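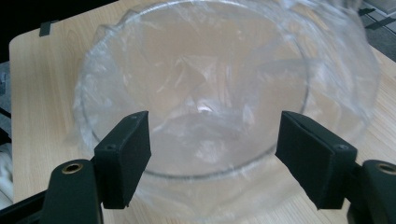 About Trukel

Home Classes Puddings to order About us Contact

Trukel is a small cooking school and pudding kitchen in Bilgin. We teach cold desserts that are set in a bowl and turned out on a plate: summer pudding, ice cream bombe, trifle cake, tiramisu dome, jelly and bavarois. We also make them to order for pick-up.

We opened with one class a fortnight and a domestic fridge. Today we run classes through most of the year and have taught 2,189 people, from school leavers to grandparents. A good number of them had been making desserts for decades and came because they couldn't get one to come out of the bowl in one piece.

What we teach

Most of our teaching happens before any food goes near the bowl. The first half hour of the beginners' class is spent lining. Everyone gets a bowl, a roll of plastic wrap and some bench space, and does it a few times over until it feels easy.

Our method is plain. Pull off a sheet much longer than you think you need. Lay it over the bowl and let it drop in under its own weight, then work from the base up the sides with the back of your fingers. Leave plenty hanging over the rim all the way around. The overhang gets folded back across the top once the bowl is full, and it's what you pull on when the pudding is ready to come out. If your sheet is too narrow, use two and overlap them across the base.

People worry about creases. A few small ones will print lightly on the outside of a pudding and can be covered with cream or smoothed with a warm palette knife. Deep folds are worth fixing, as custard or mousse runs into them and tears when the wrap comes away. We show how to ease them out without pulling the sheet off the bowl and starting again. For a bombe that will be glazed, we take more care. For a summer pudding, where the bread goes in first, we don't fuss much.

We teach with clear glass bowls wherever we can. You can look through the side and find the air pockets, and you can see how far the berry juice has come through the bread. At home any deep bowl with a smooth inside will do. Steel chills faster, which suits ice cream. Old ceramic pudding basins are fine too, provided the rim isn't chipped.

The kitchen

The school is in Parkis Lane, behind the Bilgin post office. The building was a saddlery and later a picture framer's, and the long wall of pigeonholes from the framing days now holds our cake rings and baking paper. The work tables are wood. We were advised to put in stainless steel and did so along the back wall, where the mixers and the sinks are, but kept timber for the teaching side of the room. It is quieter, and a glass bowl set down in a hurry has a better chance.

There is a cool room, a chest freezer and a small blast chiller. Desserts made in class generally need a night in the fridge, so you take yours home in its bowl and return the bowl later. There is a bowl shelf just inside the side door. Please wash it first and leave the lid with it.

Classes

A standard class costs $55 and takes an evening. That covers ingredients, the use of a bowl and an apron, and a printed recipe. We keep the groups small enough for everyone to have a proper place at a table.

The Foundations class covers lining, layering and turning out, using a summer pudding in the warm months and a chocolate and sponge dome in the cold ones. Most people start with it. After that you can book any of the others in any order.

Frozen Desserts is our busiest class in the lead-up to Christmas, when it is mostly fruit and nut bombes. Please book early for those dates. Set Creams and Jellies is slower and fiddlier, with a fair bit of time spent on gelatine and how it behaves with pineapple, kiwifruit and alcohol. There is also a children's class in the school holidays, for ages eight and up, where we make a two-layer jelly and a small ice cream cake.

Gluten-free sponge is available in every class if you tell us when you book. Vegetarian setting agents are used in Set Creams and Jellies on request. We can't offer a nut-free kitchen.

Undisent

Undisent is the name we sell our finished puddings under. It began as a label on the jars of berry syrup at the front counter and spread to everything else. The range is short: one summer pudding, two ice cream bombes and a trifle dome that changes with the fruit. They are made in the same room as the classes, on the days we aren't teaching.

The small pudding is set in a 600 ml bowl and serves four people. The large one serves ten or so, depending on the company. Orders need three days' notice and are picked up from Parkis Lane in an esky or cold bag, which you bring yourself. We don't deliver. Bombes travel well for an hour if the bag is closed and kept out of the sun. Each one comes still wrapped, with a card explaining how to unwrap and turn it out.

Fruit comes from growers around Bilgin when it's in season, and we freeze our own berries for the rest of the year. Cream and eggs are delivered twice a week. Bread for the summer puddings is a plain white loaf from the bakery on the corner, a day old.

Wrap and waste

We go through a lot of plastic wrap and are asked about it often. Reusable silicone liners work for small shallow moulds, and we use them there. In a deep round bowl they leave heavy ridges, so for now we line those with wrap and use one sheet wherever one will do. Fruit scraps and eggshells go to the community garden, and the berry pulp left from the syrup goes into a jam that we give away at the end of class.

Finding us

Parking is free in the lane after five. The front step is high, and there is a ramp at the side door. Ring the bell if it's shut, as we may have a mixer going.

The kitchen closes for two weeks in August for maintenance. Orders and gift vouchers can still be arranged by email during that time.

Page updated July 2023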